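How a Robot Learns by Being Shown
Science for Readers Ages 9 to 12
By Lungile Nel

A robot arm is a row of stiff parts joined by motors. Each motor can turn a joint a little or a lot, and a computer decides how far. To pick up a cup, several motors have to turn at the same time, each by the correct amount.

For many years, people wrote out every one of those turns as instructions. That works well in a factory, where the same part arrives in the same place all day. It works badly with a shirt. A shirt dropped on a table lands in a different shape each time, and the instructions for one shape are of no use for the next.

Another method is to show the robot what to do. Engineers call this learning from demonstration. A demonstration is one complete run of a task, from start to finish, carried out by a person who is controlling the robot.

Two ways to show a robot

The first way is to guide the arm by hand. The motors are set so that they hold up the weight of the arm but do not push back. A person takes hold of the arm and moves it through the task. Sensors in the joints measure every angle along the way.

The second way is remote control, also called teleoperation. "Tele" comes from a Greek word meaning "far off," although the person may be sitting right next to the robot. In one common setup there are two arms. The person moves a small arm, called the leader, and the robot's arm, called the follower, copies it. When the person squeezes the handle of the leader, the gripper on the follower closes.

Both ways produce the same kind of record. Many times each second, the computer saves the joint angles, how far open the gripper is, and a picture from each camera. Later, a program studies these records. It looks for the connection between what the cameras saw and what the person made the arm do next.

Why one demonstration is too few

Suppose you watched someone fold a towel once, and the towel always started in the same corner of the table. You could guess what to do if it started somewhere else, because you already know a great deal about towels. A robot's program knows only what is in its records. It needs to be shown many starting positions.

Chiến Ngô trains robot arms at a workshop called Idberg. His cloth-handling set, named Jolatine, holds 1,066 demonstrations, and the plan is to reach 3,000. Of the ones recorded so far, 885 were good enough to use. The rest were set aside. In some the cloth slipped out of the gripper, and in others the person paused too long — a program that copies people will copy the pauses too.

What the wrist camera sees

A camera can be mounted close to the gripper, where a person's wrist would be. It moves with the arm, so the fingers stay in view while everything else shifts. It gives a close look at the place where the fingers meet the cloth.
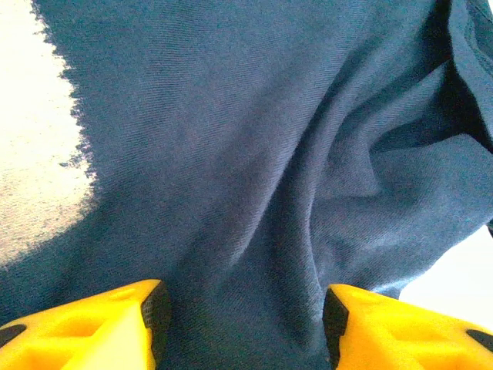 Blue cloth between the gripper's two yellow fingers, seen from the wrist camera. The black pads are the gripping surfaces.

Cloth is difficult for a program to read. Folds make light and dark bands, and a dark band may be a shadow or a gap between two layers. The program has to connect patterns like these with useful movements, such as closing the fingers or lifting the arm.

Try it yourself

You need a partner, a dish towel and a blindfold. One person is the robot and wears the blindfold. The other is the operator and gently guides the robot's hands to fold the towel in half. Do this three times. Then drop the towel in a new position and let the robot try without help.

Words to know

Demonstration: one full run of a task, recorded while a person controls the robot.
Follower: the arm that copies the leader.
Gripper: the part of a robot that holds things.
Leader: the arm that a person moves.
Teleoperation: controlling a machine by remote control.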